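4.3 Comparison of controllers in the simulated kitchen

The tests in Section 4.2 were carried out over an open tabletop, where the arm could reach every object from any side. The results there do not show how either controller behaves when the hand must work inside a confined space. We therefore repeated the comparison in the Nislow kitchen, a simulated room in which the main work area is a countertop with a deep built-in sink. The same arm model and the same two-finger gripper were used throughout, and only the controller was changed.

Two controllers were compared. The Otero controller adjusts the stiffness of the wrist while the arm is moving and lowers it when a contact force is measured at the fingers. The Godum controller follows a fixed position path and stops when the force passes a set limit. Both received the same target poses from the planner described in Section 3. Neither was retrained or retuned after the tabletop tests, with one exception: the force limit of the Godum controller was raised, as the original value caused it to stop each time a finger brushed the wall of the basin. We tried 11 values of this limit in a separate set of runs and kept the one that gave the highest completion rate. Those runs are not included in the results below.

Each controller was given 900 episodes. An episode began with the arm in its rest pose and ended when the target plate had been released on the countertop, when a stop was triggered, or when the time allowance ran out. Starting positions of the plate were drawn from the same list for both controllers, so that every episode run with one had a matching episode run with the other. The food on the plate was modeled as separate rigid bodies with friction and was free to slide. An episode was counted as complete only if the plate was released on the counter and all of the food was still on it.

The Otero controller completed 679 of its 900 episodes and the Godum controller completed 411. The gap is wider than the one found on the tabletop. Most of the difference comes from the approach and the first part of the lift, where the lower finger has to pass between the rim of the plate and the floor of the basin. A plate with a shallow rim leaves very little room for this. The Godum controller tended to press the finger against the floor, reach its limit and stop. The Otero controller made the same contact in many of the same episodes, but the lower stiffness allowed the finger to slide along the floor and under the rim.

Once a plate had been gripped, the two controllers were closer. Food was lost during transport under both, usually at the point where the plate cleared the rim of the sink and the arm changed direction. Long items were lost more often than round ones. We had expected the reverse, given that round items roll, and we examined the logs of the failed episodes to find the cause. Where a long item extended beyond the rim of the plate, its free end could touch the floor or wall of the basin during the lift, and the item was then turned or pushed off. Christos Karagiannis reviewed these episodes a second time without knowing which controller had been used, and his labels agreed with the first set in all but a few cases. The cases on which the two reviews differed were left with their first label.

The choice of camera position also had an effect, although the study was not designed to measure it. Poses for the planner were taken from the simulator and did not depend on the images. The images were, however, used by the stop monitor, which compares the expected outline of the plate with the one it detects. A white plate resting in a pale basin gives weak contrast, and the monitor raised false stops under both controllers. These episodes were counted as failures and were not repeated. Mireille Matar recomputed the completion rates with all false stops removed, and the order of the two controllers did not change.

We also considered whether the other objects on the counter made the task harder. In the present layouts they were placed outside the direct path between the sink and the release area, and contact with them was rare. A layout of the kind used in the tests is given in Figure 4. A plate holding one elongated item and one small brown item lies on the floor of the basin, with the far end of the elongated item reaching past the rim. An empty plate and a can stand on the counter behind the sink, and a woven bowl with a green fruit in it is at the near right corner. Layouts in which the long item reached over the rim in this way made up a minority of the episodes but accounted for a large share of the food lost - under the Godum controller in particular.

Two limits of the comparison should be stated. First, all food items were rigid. Soft food would be expected to bend where it meets the basin wall, and the failure described above might then be less common. Second, the contact model treats the floor of the basin as dry and even. The Antoniadis contact model, which allows friction to vary across a surface, was tried in a small number of runs in March but proved too slow for a full set of episodes.

Figure 4. Simulated sink layout with food on a plate in the basin and further objects on the countertop.

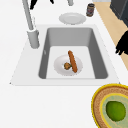
The time needed for each episode was recorded as well. The Otero controller was slower in the approach, where the change in stiffness adds a short settling period before the fingers close, and slightly faster in the lift. Taken over complete episodes only, the difference between the two was small in relation to the spread within each. We do not regard it as a reason to prefer either controller for this task. The timing data for the tabletop and sink tests are listed together in the appendix, with failed episodes shown separately.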